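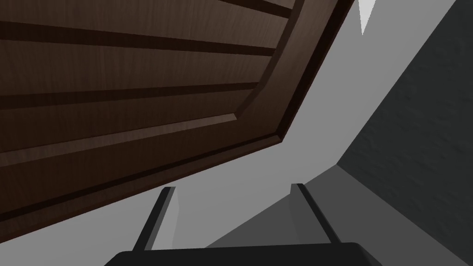
For immediate release

Bühler and Saraç to captain opposing sides in Ritville charity match

Ritville, November. Perić Pictures confirms that Leopold Bühler and Yiğit Saraç, co-stars of the Durner film series, will captain opposing teams in a charity football match at the Ritville ground. Kick-off is at 2.30 pm. The match takes place in the week before the release of the third film in the series, Durner: The Flunau Line.

The teams will play two halves of 35 minutes with rolling substitutions. Each squad consists of cast and crew from the film, with no more than two current or former professional players per side. A qualified referee will officiate. If scores are level at full time, the result will be settled by penalties, five per side and then sudden death. No extra time will be played.

Under terms agreed between the two captains, the losing captain will work a full Saturday shift at the Flunau Children's Respite Centre, in the costume of the winning captain's character. The shift covers breakfast service, the afternoon film showing and the evening clear-up. The costume will be supplied by the production and must be worn complete, including the boots.

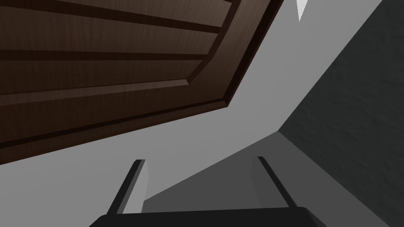 Bühler said he had read the terms twice, had asked for the boots to be left out and had been refused. He added that he expected to win and had not tried the costume on.

All ticket income, after ground hire and stewarding, goes to the respite centre. Perić Pictures will meet the cost of insurance, kit and medical cover. Neither captain is receiving a fee.

Tickets

A total of 752 seats are available to the public in the covered stand. A further 66 places are held for families who use the centre and are not on general sale. Public tickets go on sale on Tuesday at 9 am through the Ritville box office, with a limit of four per buyer. Seats are numbered. Tickets may be returned for a full refund up to 48 hours before kick-off.
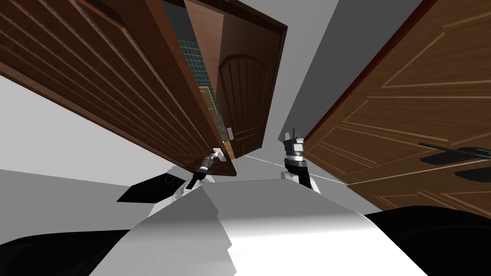 Returned tickets will be offered first to buyers on the waiting list, in order of registration, and then at the gate from noon on the day. The gate accepts card payment only. There is no public parking at the ground. The 23 bus stops at the main entrance.

An auction of signed items from the first two films will be held at half-time. Lots include a shooting script, two call sheets and the flight jacket worn by Saraç in the opening film. The jacket carries a reserve of £800. Sealed bids may be left at the box office until noon on match day. 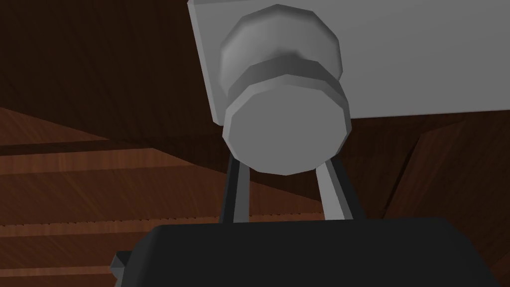 Saraç said the jacket had never fitted properly and that he hoped it would go to someone with shorter arms. Asked about his team, he confirmed that he would start in goal and would not be taking a penalty unless the laws of the game required it.

Squad lists will be published two days before the match. Both captains will be available to accredited media for 20 minutes after the final whistle. Requests for accreditation should be sent to the Perić Pictures press office, giving the name of the outlet and the number of passes needed.

Ends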